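prumeo-tabletop-budget

README for the equipment planning sheets, Trullville site

Contents

sheets/stations.csv - one row per collection station, with part, supplier, unit price, lead time
sheets/consumables.csv - props and wear parts, by month
sheets/spares.csv - what is held on the shelf and the reorder point
notes/quotes.txt - quote references and the terms attached to each
notes/changes.txt - edits since the first version

Purpose

The sheets hold the planned spend for hand-held gripper collection at Trullville. They cover hardware, furniture, props, storage and replacement parts. They leave out wages, rent and compute, which are in the site budget. Anyone adding a station should copy an existing row block in stations.csv and change the station ID before editing prices.

Scope of a station

A station is one operator position: a pair of hand-held grippers, a body harness, a head camera, a table, power, and a place to put data at the end of a shift. The first plan priced grippers singly. That made the totals hard to read, as most tasks need both hands, so the unit is now the pair. Spare grippers are still bought singly and are listed in spares.csv.
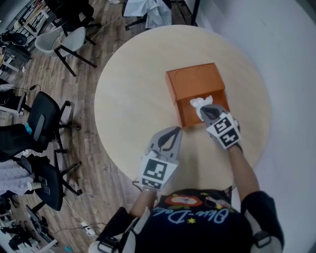
Equipment planning, Prumeo Trullville
Maintainer of this repository

Tasks of the kind shown, with a tissue held in the right gripper at an open cardboard box, set the low end of the prop budget. Boxes and tissues are entered as consumables and never as assets. Tables are assets. A round table takes the same line as a rectangular one, and the sheet does not record shape.

The current plan has 11 stations. Two of them are funded from last year's carryover and have a zero in the cost column; do not overwrite the zero, or the total will count them twice.

Suppliers

Grippers and mounts: Kahraman. Quotes are per pair and include one set of printed marker tiles. Extra tiles are a separate line. Order them with the grippers; shipped alone they carry the minimum freight charge.

Harnesses and straps: Draver. One size, adjustable. Buckles can be bought loose, and the sheet assumes they are.

Furniture, power strips and cables: bought locally, no framework price. Use the last paid price and enter the month.

Columns in stations.csv

station_id - text, never reused
item - short name, lower case
supplier - as in the list above, or "local"
unit_price - in dollars, before tax
qty - whole number
lead_days - working days, from the supplier's written quote
status - planned, ordered, received, retired
shared - yes if the item serves more than one station

Shared items are counted once, under the lowest station ID. A power strip feeding two positions is shared. A harness is not, even when operators on different shifts use it.

Wear parts

Jaw pads and marker tiles are the two items that move the yearly figure. Pads are budgeted at 161 for the year across all stations, tiles at 134. Both come from the replacement log and do not include the first fit. Tiles are replaced when a corner lifts or the print is scratched through. A worn tile costs less than the tracking time lost to it, so there is no approval step for tiles.

Head camera cables are listed as wear parts from this version on. They were under electronics before, and the old rows are marked retired.

Floor work

Each station block has a line for cable covers. It is often skipped when a block is copied, and then turns up as an unplanned purchase. Check for it. Measure the run from the wall outlet to the table position, then add the slack for the operator side.

Updating

Prices are reviewed in October. Between reviews, change a price only when a new written quote arrives, and put the quote reference in notes/quotes.txt in the same commit. Lead times may be changed at any time. The merged totals are rebuilt every Thursday, so edits made after that show up the following week.

Known gaps

- Freight is a flat rate per order and runs low for small orders.
- No line for disposal of retired harnesses.
- Storage drives are priced per station, but are bought in packs. The rounding is done by hand.
- Chairs at unused positions are not tracked.
- The currency column was dropped. All Kahraman quotes were converted on the day of receipt and the rate is not kept.

License

Internal use at Prumeo. The empty template in sheets/template may be shared with suppliers; filled sheets may not.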